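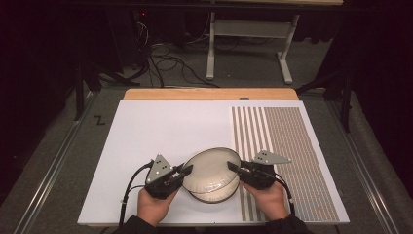
What to do when one gripper lets go of the plate

If you've been using the Ulum hand-held pair for any length of time you'll know the feeling: both jaws are on the rim, the plate is nicely up off the board, and then the left side gives way and you're left with a dish swinging from one hand. It happened to me four times in one afternoon in July (two plates gone, and my patience with them), so I've written down what Catrin Pugh and I worked through to find the fault.

First of all, put the plate down and stop recording. Please don't try to rescue the take! Sweep up any chips before you touch the jaws again.

Next, open and close each gripper with nothing in it and watch the width reading. Ours stuck at 54 on the left while the jaw was plainly shut, and that pointed us to the cable. Unplug it, look for a bent pin, push it home until it clicks, and leave some slack so that turning your wrist doesn't tug on it.

Then wipe the jaw pads, set the width back to zero and restart the log.

Try a plastic plate before you go back to china. We did 24 lifts, tilting it a bit further each time. If the reading still sticks, swap the two cables over and see whether the fault moves with the cable or stays with the gripper.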